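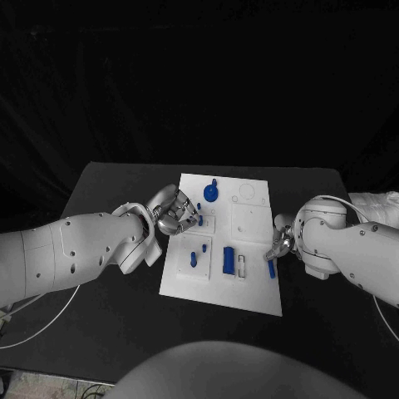

Left arm with a small blue peg at the insertion board.

Filed under: Robotics / Manipulation / Threads

Thread on Cudus, the contact segmentation method we have been running at Firnside since March. Short version: cutting teleoperated demonstrations at contact changes gave us a better insertion policy than cutting them at fixed time steps, using the same recordings and the same network. Details and caveats follow.

The problem first. A peg insertion demo is mostly free motion. The arm reaches, grasps, lifts, carries. The part that decides success is the short stretch between first touch at the hole and the moment the peg drops. If you sample training windows evenly over time, that stretch is a small share of what the policy sees.

People usually fix this by weighting the end of the episode. That works when every episode ends in a clean insertion. Ours don't. Operators touch, slide, back off, tilt, and touch again. Some of the most useful contact is in the middle of the recording.

Training data: 805 demonstrations on the Weltmont board, all two-arm teleoperation, all with the head camera, joint positions and joint torques logged. No force sensor at the wrist. We wanted to know how far joint torque alone would get us.

Cudus does the cutting in two passes. Pass one takes the torque residual (measured minus what the arm model predicts for that motion) and marks every point where it changes faster than a threshold. Pass two merges marks that are too close together and throws out the ones that line up with a hard stop or start of the arm.

After merging we had 3,353 contact segments. Each one gets a label for what came before and after: free to touch, touch to slide, slide to seated, touch to free. The last one is a back-off. We keep those.

Labels come from the residual direction plus gripper state. There is no human in that loop. We did hand-check a subset of segments, and the main error was calling a slow slide a seated peg. More on that further down.

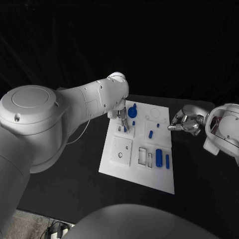
The policy itself is plain. Image encoder for the head view, a small network for joint state and residual, action chunks out. The only addition is a second output that predicts the current contact label. At run time we log that output and otherwise ignore it. It does not switch controllers.

Several people asked why we don't use it to switch controllers. We tried. A wrong label at the switch point sent the arm into a search pattern while it was still carrying the part, and recovering from that cost more time than the search saved. Prediction as a training signal helped. Prediction as a control signal did not.

Sampling is where most of the gain comes from. Windows are drawn per segment, evenly across labels, so touch-to-slide shows up as often as free motion. We still keep a share of windows drawn evenly over time. Without them the policy forgets how to carry a part across the board without bumping what is already standing there.

Evaluation: 183 trials, split across the board's part types, with the board shifted and turned by hand between trials. A trial counts as a success if the part is seated and released with no help from a person. A part that is seated and then pulled back out during release counts as a failure.

Baseline one is the same network with even time sampling. Baseline two is end-of-episode weighting. Cudus beat both overall. Against end weighting the margin is small on round pegs and large on the rectangular block, where the yaw has to be right before anything goes in.

That matches what we see in the recordings. With a round peg, an operator who misses slides until it drops. With the block, an operator who misses lifts, turns slightly and comes down again. End weighting sees only the last of those attempts. Cudus sees each one as its own segment.

One number I won't put in this thread is the overall success rate. The per-part table is in the writeup and should be read by part. The mix of parts in the trials does not match the mix in the training data, so a single average says little.

We trained five seeds per condition. Spread between seeds was wider than I would like for the time-sampled baseline and tighter for Cudus. If you run one seed of each you can get an ordering that disagrees with ours. Please don't run one seed of each.

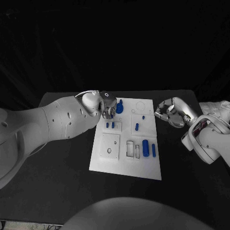
Failure modes, in order of how much time they cost us.

Wedging. Peg enters at a slight tilt, residual settles, and the contact head reports seated. The policy opens the fingers and the peg stays up at an angle. This is the same confusion as the label error above, so I assume the policy learned it from the labels. Relabeling those segments by hand is on the list.

Occlusion. The head view looks down past the arms, and near the hole the fingers cover the thing you most want to see. The policy leans on torque there, as intended. When the approach was already off by more than the hole's own width, torque has nothing useful to say and the arm slides across the plate until the episode times out.

Arm interference. Both arms share the space over the board. The idle arm is supposed to hold still outside the working area. In training data operators tended to let it drift inward, and the policy copies the drift. We penalized idle motion in a later run. It helped, and it made two-arm handoffs worse. No fix yet that I would recommend.

Cable drag. A cable pulling on the arm produces a slow change in the residual. The rate threshold ignores it most of the time. When it doesn't, you get a false touch label in free space. We now drop any touch label above a set height over the board. Crude, and it works on a flat board only.

On the threshold: it was tuned on one pair of arms. Moving it to the Rahman cell, same arm model with more hours on the joints, needed a new value. Friction in the joints shifts the residual baseline. Budget an afternoon of free-space motion per arm to fit it before you trust any segment.

On clearance: everything here is on parts with fairly generous holes. I have no evidence about tight fits. A tighter fit would make touch-to-slide shorter and the residual sharper, which could go either way for the segmenter.

Replying to a few questions in one place.

Does it need torque sensing? It needs something that changes at contact. Motor current should do on arms with low gear friction. We haven't tested that.

Does it need two arms? No. The segmenter runs per arm and then takes the union of the marks. For one arm you skip the union.

Would a tactile fingertip replace all of this? For the wedging case, probably. For cutting up recordings you already have, it can't help, as the signal was never logged. Reuse of old recordings was the reason we started.

How long does segmentation take? Less time than copying the video off the recording machine. It only reads the joint logs. We run it on the same machine right after the session, and sessions with strangely few segments get looked at the same evening. That check has caught two logging faults so far.

Code release covers the segmenter, the label rules and the window sampler. The policy code is tied to our training setup and will come later, after the config files have been cleaned up. The Weltmont part list and hole layout go out with the segmenter so the height rule can be reproduced.

Next run: hand-corrected seated labels, same demos, same seeds, nothing else changed. Table will be added to the writeup under the current one.

Last updated: March, 4:40 p.m. Corrected the order of the two sampling baselines.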